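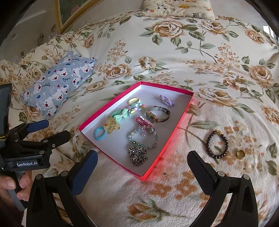 A box lid on the bed makes a good sorting tray for hair clips, bracelets and a watch.

Sorting out hair clips, bracelets and other small bits

Small accessories spread through a house faster than almost anything else. Hair ties end up on door handles, clips go down the side of the sofa and necklaces knot themselves up at the back of a drawer. The method on this page takes an afternoon at most and needs very little bought for it.

What you need

A shallow box lid or tray, the paler inside the better
A soft cloth
A few small bags or envelopes
Two pins or fine sewing needles
A drop of washing-up liquid and a bowl
A box or drawer with dividers to put things back into

Start with a lid, and gather first

Shoe box lids and the lids of gift boxes both work. The lid in the photo is pinkish red outside and white inside, and the white shows up pale things such as a sky-blue hair tie or clear beads, which vanish on a flowered bedcover. The raised sides stop beads and rings rolling off.

Go round the house with the lid in your hand before you sort anything. Check coat pockets, the bathroom shelf, the car, school bags, the washing machine seal and the bottom of the laundry basket. Look under the beds too. It is tempting to begin sorting as soon as the first handful is in, but you will only have to move everything again when the next lot turns up.

A made bed is a comfortable place to work, as you can stand up and walk round it. Pull the cover flat first. Anything that needs a decision can go on the cover beside the lid, and in our picture a bracelet of dark brownish-red beads and a wide gold ring have been put to one side in this way. Do not leave a ring on the bed overnight. Put it in a lidded pot as soon as you stop.

Lay things out singly

Tip the whole lot out and set the pieces down one at a time with a little space between them. Loose rows are fine. Once they are apart you can see which clips have a partner and which do not, and which bracelets are on their last thread.

Children's things and grown-up things are best separated at this stage. A child's bracelet with pastel hearts and butterflies on it does not want to share a compartment with a fine mesh watch strap, as the beads catch in the mesh and the elastic gets dragged.

Hair ties

Stretch each one and let it go. If it stays long and slack, or you can see elastic through the covering, throw it out. The rest can be washed in a bowl of warm water with a drop of washing-up liquid, rinsed, pressed in a towel and dried flat. Keep them off the radiator, which makes the elastic brittle.

To store them, thread the lot on a cardboard tube or a large curtain ring. A jar will do, but the one you want is always at the bottom.

Clips and bows

Open and close every clip. A spring that has gone weak will not improve, and a clip that slides out of the hair at school will be lost within the week. Check clear plastic flowers and bows for hairline cracks near the hinge, and run a finger along the edges for anything sharp.

Pull hair out with a pin. Glossy plastic clips can be wiped with a damp cloth. Fabric and ribbon bows should be dabbed, not soaked, because the glue underneath lets go in water. If a bow has already come off its clip, a small spot of fabric glue held with a clothes peg for 20 minutes will usually put it back. Leave it until the next day before wearing it.

Clips store well on a length of wide ribbon pinned inside a wardrobe door. Put the biggest at the bottom so they do not hang over the small ones.

Bead bracelets

Hold the bracelet up to a window and turn it slowly. Where the elastic looks cloudy or thin between two beads, restring it now while you still have all the beads. Lay them in order in the fold of a towel, thread them on new elastic, tie a surgeon's knot and hide it inside the bead with the largest hole.

Faceted crystal beads collect hand cream and dust and go dull. Wipe them with a barely damp cloth and dry them straight away. Do not leave strung beads to soak, whatever they are made of. Wooden ones swell, painted ones lose their colour, and wet thread rots from the inside.

Keep bracelets flat where you can. Hanging them from a hook pulls the elastic out of shape over a few months.

Untangling a chain

Do not pull. Put the chain on a hard, smooth surface with good light and undo the clasp first. Slide a pin into the loosest part of the knot and wriggle it until the links open up, then bring in the second pin and ease the two apart. Work from the middle of the knot outwards. A little talcum powder helps with fine chain, though it needs rinsing off afterwards if the metal can be washed. Heavier links seldom form a true knot and will often fall open if you lift the pile by one end and give it a gentle shake.

If the chain looks dull or dark, try a dry silver cloth on the back of one link before doing the rest. Plated metal is thin and will rub through if you go at it hard. Avoid toothpaste, which scratches.

Watches

Wipe the case and strap with a dry cloth. On a mesh strap, a soft, dry toothbrush lifts the fluff out of the weave. Lay the watch with its strap open or round a rolled flannel, away from anything with a rough edge. If it has stopped and you do not mean to wear it soon, have the battery taken out, as old batteries leak.

Putting it all away

Egg boxes, ice cube trays and cutlery trays all make decent dividers. Line them with felt if they are to hold anything that scratches. The lid you sorted in can be put back under its own box and used as a top layer for the things worn every day, with the rest underneath.

Give each person a separate container and keep it where they do their hair. A lovely box in the wrong room will stay empty.

Odd clips and single beads can go in an envelope marked with the month. If the partner has not turned up by October, let the odd ones go. Sound items that are no longer worn can be passed on, but wash the hair things first and pin pairs to a bit of card. Bracelets with small beads should not go to families with babies or toddlers.

Do the whole job again before the start of the school year, and check the vacuum cleaner bag before you empty it.

Page last updated 25 Jul 2022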